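Ticket: Durnico automatic, gaining time and date stuck
Opened: 19 January 2018
Status: Resolved
Product: Durnico Belay, steel bracelet, automatic

Customer's first message

Hello! I bought my Belay from the Bikomeo shop and I absolutely love it, but it has started gaining 11 minutes a day and the date won't move on by itself. I can still change it with the crown at the first click. It was spot on for weeks, so I'm keen to get it back to its old self – it's a cracking watch.

Reply from Bikomeo workshop

Thanks for such a clear write-up! A sudden gain that large very often means a magnetised hairspring. Do you put it down near a speaker, a tablet cover or a bag with a magnetic clasp? Please also try this:

1. Pull the crown out fully and move the hands forward through midnight twice. Note whether the date changes on either pass.
2. Push the crown back in and give it 30 turns.
3. Leave it dial up overnight on a plain wooden table, well away from electronics, and compare it with the speaking clock in the morning.

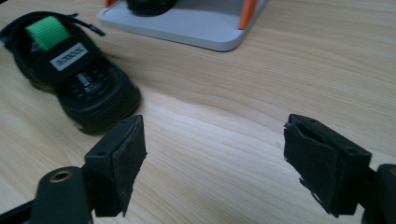 Black shoe with a green strap tab, on the wooden tabletop.

Customer

Great fun, this! I took it through midnight twice and the date changed both times, but at noon. So the hands are 12 hours out and the date was flipping at lunchtime while I wasn't looking. I must have set it wrong after a weekend off the wrist. One down!

Still gaining, though: 4 minutes overnight. And yes, it sleeps on top of a Wundwood radio with a whopping speaker in it.
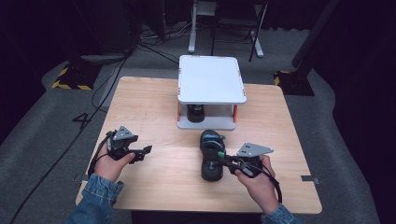 Black shoe under the white shelf on the table.

Bikomeo workshop

Lovely bit of detective work. Move the hands on by 12 hours and the date is sorted. For the gain, bring it to the counter and we'll run it over the demagnetiser while you wait – no need to open the case and no charge.

Customer

Done, and what a difference! It's now 33 seconds fast after a full week. The radio has been moved to the kitchen. Thank you all so much.

Bikomeo workshop

Brilliant result. Closing this one, and we'll check the seals when it comes in for its February service.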